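Nesbridge Mending Library: spring report to the Stemier Fund
2019-05-09

Hello again, and thank you for the gentle nudge about this report (it's a week overdue, sorry!). The short version is that the mending library is open, people are using it, and I've spent $1678 of your grant so far, mostly on sewing machine repairs, thread and a frankly enormous order of interfacing.

We've lent out 306 items since we opened. I expected the sewing machines to be the big draw, but the darning kits go out faster than I can restock them, and the good fabric shears have a waiting list. One pair came back with a nick in the blade, so I'm now keeping the best pair for use in the room only. People grumbled a bit and then got over it.

The Saturday mending tables are my favorite part of the whole thing. We've run 28 of them, and the mix of work keeps surprising me: school pants with blown-out knees, a quilt somebody's grandmother left half finished, more zippers than I ever want to see again. Thin and slippery cloth is where most beginners get stuck, so I've added a short session on handling it before you ever pick up a needle.

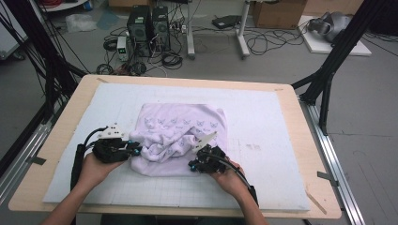 Zippers, by the way, have eaten the notions budget. I'd like to move $306 from the printing line to cover them, if that's all right with you. We printed far fewer flyers than planned and most people seem to hear about us from the Cakia bakery, where the counter staff have been telling everyone who comes in with a ripped coat!

Now the less cheerful bits. The heating in the back room was out for three weeks and attendance dropped right off. Two of the older Zein machines are still at the repair shop waiting on parts, and I don't have a firm date for either one. I also never got the evening class going. I had the teacher lined up, then her work hours changed, and I haven't found anybody else who can do Tuesdays.

Plans through July: get both machines back on the shelf, try the evening class on a different night, and sort out a proper late-return system (right now it's me, a notebook and a lot of phone calls). Receipts are in the envelope I dropped off at your office. If you want to see a mending table in full swing, come by any Saturday after ten and bring something with a hole in it.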